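Workshop Notebook, Lestusgate Building
Entry for August 15, 2025
Subject: Reupholstery trial, seat foam and fabric stock

Purpose of entry

To record the state of the seating repair work before the October order is placed with Sudholm, and to set out the method now in use so that colleagues on the other bench may follow it. The previous entry on this subject covered frame gluing only and should be read first.

Stock on hand

The fabric delivered by Dotine was measured this morning. The roll is marked 11 yards. The usable length is shorter, as the outer turns carry a crease that did not come out under steam. The creased length has been set aside for undersides and dust covers and is not to be used on any visible face.

Foam stock stands at 42 cut pads, all of the medium grade. The firm grade is exhausted. Requests for firm seats are to be held until the Sudholm order arrives. Doubling the medium pads was tried in the spring and the result was poor: the layers shifted, and the front edge rolled under after a few weeks of ordinary use.

Observations on the medium grade

One pad was left under a flat load overnight and measured at 82 percent of its original height on removal. It recovered most of the difference by noon. This is acceptable for meeting room seating. It is not acceptable for the reception bench, which is in use all day, and the reception bench is therefore left out of the present batch.

The Seppälä spray adhesive continues to perform well on foam to plywood. On foam to foam it grabs too early and does not allow the pad to be moved. For that joint the brush-on product should be used, applied thinly to both faces and left for 10 minutes before the parts are brought together.

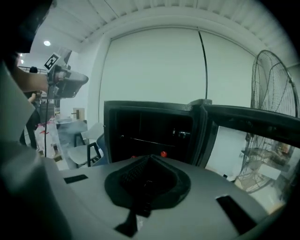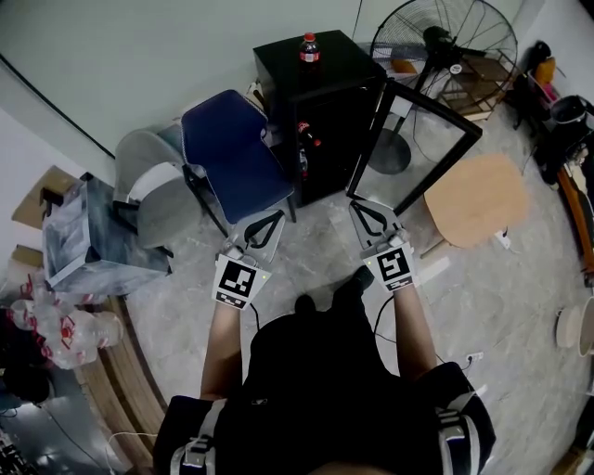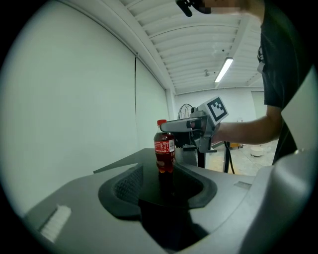

Method, seat pads

1. Remove the old cover and keep it whole. It serves as the pattern. Mark the front edge with chalk before the last staples are drawn.

2. Pull all old staples. Broken legs left in the board are to be driven flush with the small hammer. They will otherwise work up through the dust cover.

3. Cut the foam slightly oversize on all sides. Use the long blade and do not saw at it. A second pass leaves a step that shows through thin fabric.

4. Glue the pad to the board and leave it face up. Do not stack the boards while the adhesive is fresh.

5. Lay the batting over the foam and trim it level with the lower edge of the board. Batting folded underneath makes the seat sit high at the corners.

6. Fix the fabric at the center of each side first, then work outward to within a hand's width of the corners. Check the weave against the front edge before going further. Two covers in the last batch were drawn off square and had to be lifted.

7. Fold the corners with a single pleat, facing the side and never the front.

Faults noted

The pneumatic stapler is leaving its staples proud on hardwood boards. Line pressure was checked at the regulator and is as specified. The driver blade is worn at the tip and a replacement should be added to the October order. Until it is fitted, proud staples are to be set by hand.

The webbing stretcher has lost a pin. It remains usable on narrow webbing only.

Open items

Confirm with Sudholm whether the firm grade is still sold in full sheets. Request a credit from Dotine for the creased length. Return the borrowed shears to the Lestusgate store.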